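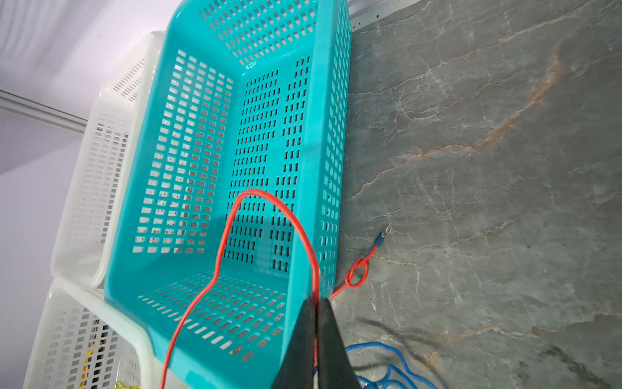 4 min read

Equipment Plan and Budget for a Wire-Handling Cell
Student project report, Automation Workshop course
Prepared by Urmas Jankauskaitė

1. Purpose

The workshop needs a cell that can pick loose lengths of terminated wire and place them in open baskets for later assembly work. The arm is already owned by the department. The task of this project was to decide what else must be bought, what can be made in the workshop, and what can wait until the next budget period. The spending limit was set at 1,000 euros, including shipping and tax.

2. Starting point

The present setup uses a two-finger gripper with a small camera mounted at the wrist. The work surface is a gray marble-patterned top with white and rust-orange veins. Wire is sorted into perforated plastic baskets, one of them turquoise and the others translucent white. The test piece for most of the planning was a red insulated wire with a knot in it and a blue crimp terminal with a fork tip at the end.

Flexible parts set the requirements. A rigid block can be described by a position and an angle, but a wire can lie in any number of shapes, and its free end may be far from the point where the fingers close on it. A loop can hang over the basket rim while the terminal is still on the table. The equipment list was therefore built around three needs: a clear view of the wire, a grip that does not slip on thin insulation, and a container that stays in one place.

3. Items considered

3.1 Fingertips

The current fingers are black with tapered tips. The taper helps with reaching into a basket, but the contact area on a thin wire is small. Two options were compared. Greltia sells a set of soft pads that fit over existing fingers. Lorklow sells complete replacement fingers with a shallow groove. The Lorklow set was quoted at 264 euros and the pads at 72 euros. The groove is sized for one diameter range only, and the workshop uses several, so the pads were selected. The replacement fingers stay on the list for a later period.

3.2 Second camera

A wrist camera gives a good close view, but the fingers and the wire block part of the basket during placement. A fixed overhead camera with its own bracket would cover the full work surface. The quote from Chareonsuk was 527 euros with lens, cable and bracket. This is the largest single item in the plan. A cheaper unit without an interchangeable lens was rejected on the grounds that the mounting height has not been fixed yet.

3.3 Work surface

The veined pattern is a problem for color-based segmentation. The rust-orange veins are long, thin and curved, and their hue is close enough to red that a simple threshold may confuse them with wire. A plain matte mat would remove this source of error at low cost. It can be cut from stock in the workshop and does not need a budget line.

3.4 Baskets and holders

The baskets are light, and a wire under tension could pull one out of position. The slots in the walls are also places where a fork terminal could catch. Solid-walled bins from Bikstead were considered, but the workshop already has the baskets and other groups use the same type. A printed holder that locates the basket at its corners was drawn instead. Each holder takes one basket, on its side or upright – the side position leaves the mouth open toward the arm and shortens the reach.

4. Budget

Overhead camera, lens, cable, bracket: 527
Soft finger pads: 72
Matte mat: from stock
Basket holders: printed in the workshop
Total committed: 599
Limit: 1,000
Remaining: 401

The remainder would cover the Lorklow fingers at 264 and leave 137 for spare pads and fasteners. We recommend holding this purchase until the pads have been tested on every wire diameter in use.

5. Schedule

Orders should be placed before July. The holders and the mat can be made while the camera is in transit. Workshop printing requests close on Friday at noon, so the holder drawings go in first.

6. Open points

The height of the overhead bracket depends on the reach envelope of the arm, which has to be measured with the pads fitted. Pad wear is unknown, and the supplier gives no figure for contact with crimp terminals. Cable management on the table also needs a decision – spare cable should be kept outside the pick area, either in a side tray or clipped along the edge of the surface. The tray is preferred if the edge is needed for the bracket clamp.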